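Le Fonds Tenolel rejoint les archives de la Fondation Winus

La Fondation Winus a le plaisir d'annoncer l'entrée dans ses collections du Fonds Tenolel, consacré à l'histoire de la nutrition infantile et de la diététique hospitalière. La convention de don a été signée en avril avec l'association Joris, qui assurait jusqu'ici la garde des documents.

L'ensemble comprend 121 dossiers de correspondance scientifique, 47 carnets de laboratoire et 34 albums de photographies. S'y ajoutent des tirés à part annotés, des menus de cantines scolaires et une série de fiches de pesée tenues par les infirmières de plusieurs dispensaires. Une partie des carnets porte sur les carences en vitamine D et n'a jamais fait l'objet d'une publication.

Les documents ont rejoint les magasins de la Fondation au printemps. Le dépoussiérage et le reconditionnement sont achevés pour la correspondance ; ils se poursuivent pour les albums, dont plusieurs reliures demandent une consolidation. Le classement respecte l'ordre établi par les producteurs du fonds, y compris pour les liasses dont la cotation d'origine est incomplète.

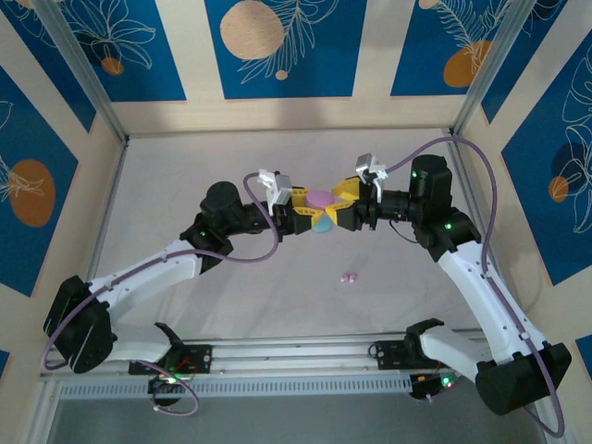

Deux bras robotisés tenant ensemble un jouet jaune en forme d'étoile.

L'inventaire provisoire peut être consulté en salle de lecture, sur demande écrite adressée au service des archives. Les dossiers contenant des données médicales nominatives restent soumis aux délais légaux de communicabilité – une dérogation pourra être sollicitée à des fins de recherche.

Une présentation publique du fonds se tiendra en octobre, à 18 heures, dans la salle Wei. Elle portera sur les enquêtes alimentaires menées auprès des familles et sur les méthodes de calcul des rations alors en usage. L'entrée est libre dans la limite des 40 places disponibles ; l'inscription préalable auprès de l'accueil est obligatoire.

La Fondation remercie l'association Joris de sa confiance, ainsi que les familles qui ont autorisé la reproduction de documents privés. Les personnes en mesure d'identifier des lieux ou des visages dans les albums non légendés sont invitées à prendre contact avec le service des archives.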